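Gray plastic project box: mounting small green terminal parts inside, and which screws to use?

Posted in: Electronics and small builds
Asked December 2024

I have a gray plastic project box, close to a cube, with a screw at each corner of the lid. I want to put two small green connector parts inside it and I'm not sure of the best way to hold them down. Pictures of the box and the parts on the table are below.

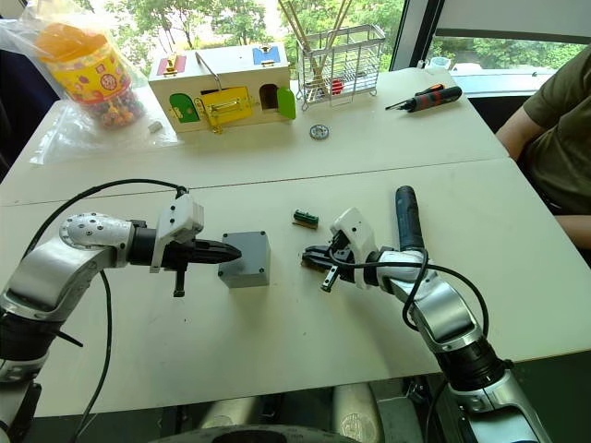
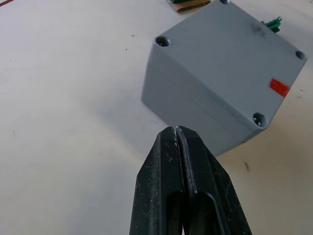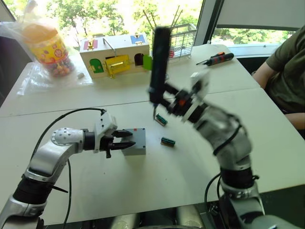 Mali Mostyn

The box is going to be the junction for a low voltage lighting run in a display cabinet. Two pairs of wires come in at one side and two pairs go out at the other. Nothing in it gets warm and nothing carries more than 12 volts. The power supply is a separate unit on the floor behind the cabinet, so that part is taken care of.

What I would like to know:

Can the green parts be glued straight to the floor of the box, or should they be on a board? I have some perfboard left over from another job. I also have hot glue and two-part epoxy.

The lid screws go into plain plastic as far as I can tell. I have had boxes like this strip out after being opened a few times. I will be opening this one fairly often for the first month while I get the lighting right. Is there a way to make the threads last, or do people just move up a size when they go?

How do you drill the sides without cracking them? The last box I drilled (a Kurup one, thinner than this) split right up to the lid when the bit came through. I was using an ordinary twist bit in a cordless drill.

I put a bit of red on the lid so I know which way round it goes. It fits all four ways and I would like the drawing inside the lid to line up with the wires.

I'm in no hurry. The cabinet won't be back from the joiner for a while.

Aled Skyrme
Member since September, 93 posts

I'll take these in your order.

Use the perfboard. Glue on the floor of a box works until you have to change something, and then you are picking at it with a screwdriver. Cut the board a little smaller than the inside of the box, solder the connectors to it, and stand it off the floor on short nylon spacers. If your box has molded posts in the bottom you can screw the board to those. If it hasn't, stick-on standoffs are fine for something that never moves. Wipe the plastic with alcohol first and leave them overnight before you put any load on them.

Before you solder, check what the green parts are. In your last picture the one under the black tool looks to me more like a chip socket than a terminal block. It has two rows of pins. If that is what they are, they are made to take an IC and you will have a bad time trying to hold loose wires in them. For joining wires you want screw terminals or the spring type. Both come in green as well, so it's an easy thing to mix up in a parts drawer. Turn one over and look for a wire opening in the side and a screw on top. No opening and no screw means it isn't a wire terminal.

For the lid, the cleanest fix is brass threaded inserts. You melt them in with a soldering iron and then use machine screws. Take one of your screws to the store and match it, or measure it with calipers if you have them. Set the iron to 300 C if it's adjustable and go slowly. Let the insert sink under the weight of the iron and stop just before it's flush, then press it the rest of the way with something flat and cold. Practice on scrap plastic. The corner posts on some boxes are too thin for inserts, so look at how much plastic there is around the hole before you start.

If you don't want to do that, there is a habit that makes self-tapping screws last a lot longer. Put the screw in the hole and turn it backward until you feel it drop, then turn it forward. It picks up the thread it already cut — if you just drive it straight in, it cuts a new one every time and that is what strips the post. Do it by hand. Keep the drill away from it.

For the sides, use a step bit. Clamp the box with a piece of scrap wood inside, tight against the wall where the bit comes through. Mark the hole, start with a 2 mm pilot and run the step bit slowly with light pressure. Masking tape over the spot helps a little with the surface. Keep the holes well away from the corners and at least a centimeter below the lid edge.

Fit a cable gland or a rubber grommet in each hole. Even at 12 volts you don't want the wire rubbing on a raw edge.

Eluned Craddock

hot glue is fine, have used it in loads of these. never had one come loose

Sanaa Hegazy

Agree with most of what Aled wrote, but I would skip the board altogether for this job. It's two pairs in and two pairs out. Lever connectors would do it with no soldering, and you can undo them as often as you like while you are getting the lights right. I have used the ones Simex sells and a cheaper set from somewhere else and could not tell the difference once the lid was on. A strip of double-sided foam tape keeps them from rattling.

If you do go with the board, leave more slack in the wires than you think you need. With a box that shape you have to get your fingers down inside it, and short wires make that very awkward. I leave 70 mm past the wall.

On the lid direction, your red marker is a good idea, but put a second one on the body of the box right below it. With one only on the lid you still have to remember which side it goes to. I do mine in paint pen on the inside edge where it doesn't show.

Hot glue does let go of smooth plastic if the cabinet gets warm. I have had to redo two that way.

Mali Mostyn

Thank you both. I turned one over and Aled is right, there is no wire opening, just pins. I'll put those back in the drawer and get lever connectors for now. Step bit is on order. I'll try the backward turn on the lid before I think about inserts.

2,834 views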